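Ikmont mahjong tiles with card box
Reviewed by Romana Říha, 2018-10-22

I paid 33 for this set and expected to moan about it. The seller, Tanex, calls the tiles "heirloom quality", a big claim for something that lives in a brown cardboard box.

The tiles are better than I feared. White face, green back, and the bamboo sticks are easy to tell apart across a table. My old Lema set had paint that rubbed off by April, so I'm not praising this lot until it's had a winter of use. 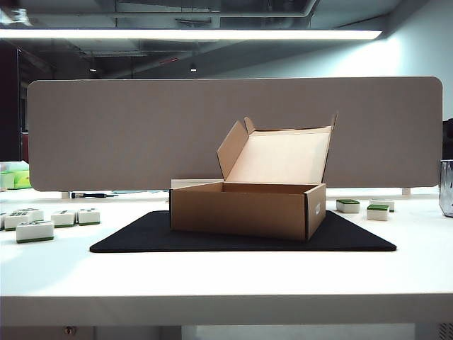
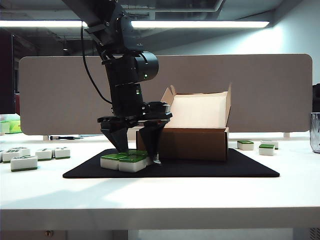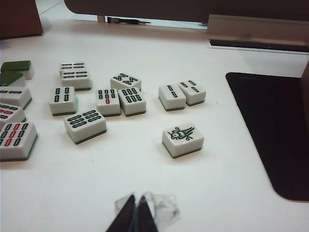
Will the box last if the set goes out every week?
I doubt it. The hinged lid is only card, and I'd move the tiles to a tin or a cloth bag before long.

My other grumble is the rules leaflet, 14 pages of tiny print with the scoring left out. Ctibor Vaněk at the Brundport club lent me his – an old one, but it does explain the scoring. Delivery took 2 weeks. Three stars, and I'd wait for a sale.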